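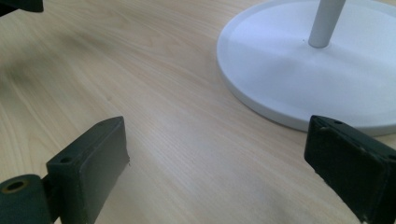 Trorton T2 Desk Lamp

Weighted base, jointed arm, dimmable LED head

Overview

The Trorton T2 is a task lamp for desks, workbenches and reading tables. It has a weighted round base, a two-part arm and a flat LED head that tilts and turns. The lamp runs from the supplied power adapter and is meant for indoor use in dry rooms.

The T2 replaces the earlier T1. The arm and head are new. The base has the same footprint as before, so the desk clamp and wall plate sold for the T1 still fit.

Light output and color

The head holds a single row of LEDs behind a frosted cover. Light falls in a wide, even patch with a soft edge. There is no bright spot in the middle and very little spill above the level of the head, which keeps glare off a monitor placed behind the lamp.

Brightness has 10 steps. Color has three settings: warm, neutral and cool. The lamp stores the last step and the last color when it is switched off at the head. If power is cut at the wall, the stored setting is kept and the lamp stays off when power returns.

Readings taken at the surface of the desk depend on the height of the head. Raising the arm widens the patch and lowers the light level. For close work such as sewing, soldering or drawing, keep the head low and use the neutral setting. For reading from paper, most people will want a middle step.

Arm and joints

Both arm joints use friction discs with a steel spring washer. The joints hold position without lock knobs. Tension is set at the factory and can be changed with the hex key stored under the base. Turn the screw clockwise to stiffen the joint, a quarter turn at a time. Do not force the screw past its stop.

The lower joint swings forward and back. The upper joint does the same and also turns left and right. The head tilts on its own short pin. The arm can be folded flat over the base for storage, with the head resting between the two arm sections.

The cable runs inside the lower arm and comes out through a sleeve at the back of the base. It does not need to be unplugged to fold the lamp.

Base

The base is a steel disc with a molded cover and a felt pad. The felt is glued over the full underside except for a small opening at the hex key slot. It will not mark sealed wood, laminate or glass. On raw or oiled wood, place a mat under the lamp, as felt can draw oil out of a fresh finish.

With the arm fully stretched toward the front, the lamp stands on its own on a level surface. On a sloped drafting table, use the desk clamp instead.

Specifications

Type: LED task lamp
Lower arm length: 300 mm
Upper arm length: 300 mm
Brightness steps: 10
Color settings: 3
Power cable: 2 m
Power supply: external adapter, included
Controls: touch strip on head
Memory: last brightness step and color
Timer: off after 22 minutes (can be disabled)
Mounting: round base (standard), desk clamp or wall plate (optional)
Warranty: 2 years

Controls

Touch the center of the strip to switch on or off. Slide toward the tip to raise the brightness, toward the arm to lower it. A double touch moves to the next color setting.

The timer is off by default. To turn it on, hold the center of the strip until the light blinks once. The lamp will dim to the lowest step and then switch off when the time is up. Any touch during the dimming stage restarts the count. Hold the strip again to cancel.

The strip does not respond to gloves. It may respond to a damp cloth, so switch off at the wall before cleaning.

Setting up

1. Remove the base and arm from the carton. They are packed separately.
2. Set the base upright on a flat surface.
3. Push the arm post into the socket until it clicks. The flat side of the post faces the back.
4. Tighten the set screw with the hex key.
5. Plug the adapter into the sleeve at the back of the base, then into the wall.

If the arm wobbles in the socket, the set screw is loose or the post is not fully seated. Loosen the screw, press the post down and tighten again.

Placement

Right-handed users should stand the lamp on the left side of the work area, left-handed users on the right. The shadow of the hand then falls away from the pen or tool. Set the head below eye level so that the LEDs cannot be seen directly.

On a desk with a monitor, place the base beside the screen and bring the head forward over the keyboard. A lamp set in front of a glossy screen will show in it at any angle.

Cleaning and care

Wipe the arm and base with a soft dry cloth. For marks on the base cover, use water with a little dish soap, then dry. Do not use alcohol, window cleaner or scouring pads. The frosted cover scratches easily and should only be dusted.

The joints need no oil. Oil on the friction discs will make the arm sag, and the discs must then be replaced.

Accessories and spare parts

Desk clamp, Sesavix C1 - fits the T1 and T2. For straight-edged tops only.
Wall plate, Sesavix W1 - supplied without wall screws.
Friction disc set - one pair with spring washers, enough for one joint.
Felt pad - self-adhesive, full size.
Power adapter - same as supplied.

The LEDs are not user-replaceable. A complete head can be ordered as a spare and changed with the hex key and a small Phillips screwdriver.

Versions

T2 Standard: round base, 2 m cable.
T2 Clamp: supplied with the Sesavix C1 in place of the base.
T2 Long: as Standard, with a longer upper arm and a heavier base. The Long version is not suitable for the wall plate.

Lamps made before July have a slightly stiffer upper joint. The discs are the same part and no change is needed. If the joint feels too tight, back the screw off by a quarter turn.

Common questions

Can the T2 be used with a wall dimmer?
No. Use a normal unswitched or switched outlet. A dimmer can damage the adapter.

The head drops slowly after I set it. Is it faulty?
Usually not. Tighten the upper joint by a quarter turn. If it still drops, check the discs for oil or dust.

Can I run it from a USB port?
No. The lamp draws more power than a standard port supplies.

Will the T1 head fit the T2 arm?
No. The pin is a different size.

Customer notes

"Used on a bench for watch repair. Light is even and the arm stays put. The touch strip is a bit too easy to brush with a sleeve." - Nnamdi Ajayi

"Bought two for a sewing table. Cable could be longer on the standard version. Color is good for matching thread on the neutral setting." - Fatima Tijani

Ordering and returns

The T2 ships from the Drovon warehouse. Orders placed before noon leave the same working day. Unused lamps can be returned in the original carton with all parts, including the hex key. For a warranty claim, send the number printed on the label under the base and a short note of the fault. Spare parts are sold separately and can be added to any order.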